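Progress note to Gladys Ondieki, Remby small grants - 11/01/2023

Gladys, quick one before the next instalment. Sorry it's brief, Nerys has the proper spreadsheet and will send it on.

**Spent so far:** $1139 on tableware, play food and the two tables. Delivery came in under, so there's a bit left for spares.

**Play kitchen table.** Set up and in use. Settled on colour-matched plates in a row - pink, green, yellow - with the green board in front for the "chopping" end. Fruit goes on the plates, comes off, goes on the board, back again. Avocado on green and banana on yellow is the layout Maricel likes best for starting out.

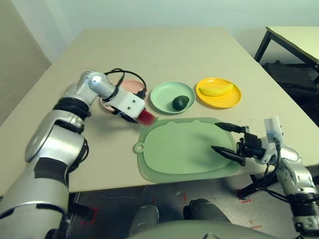

Second table still needs sorting underneath. Dexter has a tub system in mind, will cost it up this week. Labels are done for 22 of the 40 sets, the rest are waiting on the printer.

**Colour choices.** Went back and forth on this one. Leonora wanted brights all the way through, Nerys wanted pastels becuase they're easier on the eye under our lights. Ended up with a mix.
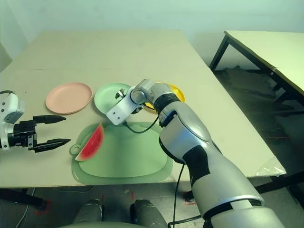
Food list is nearly final. Maricel cut it down from the first draft, which had far too many vegetables and not enough things a four year old would name straight off. Watermelon slice stays in, even though it hasn't got a plate in its own colour - it can sit straight on the table at the start and the kids decide where it belongs. Pale pink is probably the closest but we're not fussed. Still want a second citrus.

**Still to do**
- tubs and shelf for under table two
- spare plates, one of each colour
- finish labels
- instruction card, Leonora drafting, needs to be shorter then the last one

**Money left:** 100 set aside for replacements, not touched. Would like to carry it over to May if that's alright with you. Can you let me know either way?

Dexter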